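Valtura Wool Wash Bar, 300 g
Hand-pressed soap for jumpers, blankets and other woollens

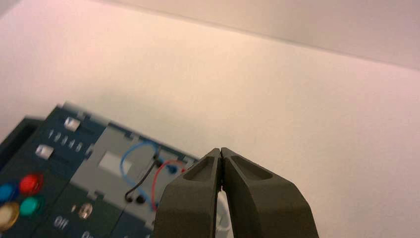 Can I use it on a jumper that says dry clean only?

We'd leave that one to the cleaner. A label like that is often there for the lining or the shoulder pads, and those can pucker even when the wool itself would have been perfectly happy in a basin. For anything marked hand wash, or for something a relative knitted for you that has no label at all, the bar will do very nicely.

About the bar

My grandmother washed all her woollens in the kitchen sink with a lump of hard green soap and a great deal of patience, and I'm sorry to say that I spent most of my twenties ruining mine in the machine. The Valtura bar came out of wanting to go back to her way of doing things without the smell, which those of you who remember it will remember very well indeed! It took me two winters of trying recipes on my own cardigans before I had one I was happy to sell, and the shape and the wrapper have changed since, but the recipe is still the one I settled on then.

It is a plain, slow-lathering soap made with olive oil and a little lanolin. The lanolin is the important part. Sheep make it themselves to keep the rain off, and a good deal of it gets scoured out when fleece is turned into yarn, so putting a touch back now and then leaves a jumper feeling softer and a bit springier. You will notice it most on the hairier, more rustic wools. Fine merino is soft to begin with and you may not feel much change there, though it will come up clean.

There are two kinds. The unscented one is what I use at home and what I'd suggest for baby things or for anybody whose skin is easily upset. The other has cedar and a small amount of lavender, and it leaves a faint smell in the cupboard that I'm very fond of. Both are the same size and the same price, and both come wrapped in brown paper with the washing instructions printed on the inside, so do have a look before you throw the paper on the fire.

How to wash with it

Fill a basin or a clean sink with lukewarm water, deep enough to cover whatever you're washing. Rub the wet bar between your hands under the surface until the water goes cloudy. You aren't after a bubble bath – a thin milky look is plenty. Turn the jumper inside out, push it gently under, and leave it to soak while you have a cup of tea.

Squeeze it softly a few times. Don't rub it against itself and don't wring it, however tempting that is with a big heavy thing full of water. For cuffs and collars, wet the bar and stroke it straight on to the grubby part with your fingertips, then let it sit for a minute or two.

Rinse in water of the same warmth as the wash. Going from warm to cold is what gives wool a fright and makes it shrink up, far more than the soap ever will. When the water runs clear, lift the whole thing out with both hands underneath, lay it on a thick towel, roll the towel up like a Swiss roll and lean on it. Then unroll, pat the jumper back into shape and dry it flat, away from the radiator. A big cabled one may want turning over the next morning.

Blankets are the same, only wetter. I do ours in the bath in December when the spare ones come down from the attic, and I kneel on a cushion.

Looking after the bar

Keep it on a dish that drains. Left in a puddle it goes to jelly on the underside and you'll get through it in no time, and that's a shame when it ought to see you through a whole winter of family washing. If you only do woollens now and again, let it dry right out and put it away in a drawer. The scented one is rather nice in among the scarves.

You may find a whitish bloom on the surface when you unwrap it. It is harmless and rinses off the first time you use it.

Good to go with it

The Timari drying net hangs over a bath and folds flat when you've finished. We also stock the Sandoval cedar soap dish, which has deep slats and is easy to clean, and the Woter basin, a sturdy enamel thing with a lip that you can get hold of with soapy hands.

Details

Weight: 300 g
Contains: saponified olive oil, coconut oil, lanolin, water, salt. The scented bar also contains cedarwood oil and lavender oil.
Suitable for: wool, cashmere, alpaca, mohair, washable silk
Not suitable for: leather trims, anything marked dry clean only
Not suitable for vegans, on account of the lanolin

Delivery and returns

Orders placed before 2 in the afternoon go out the same day. If you'd like to send something back you have 31 days to do it, and all we ask is that the soap is still in its paper. A bar that arrives broken will be replaced, and you're welcome to keep the pieces, which work just as well in the sink as a whole one does.

If you have an old or precious piece and aren't sure how to go about it, write to me before you start and tell me what you know about the yarn. I read all the messages myself, usually in the evening, and I'm always glad of a good jumper story.

Taner Aydoğan
Valtura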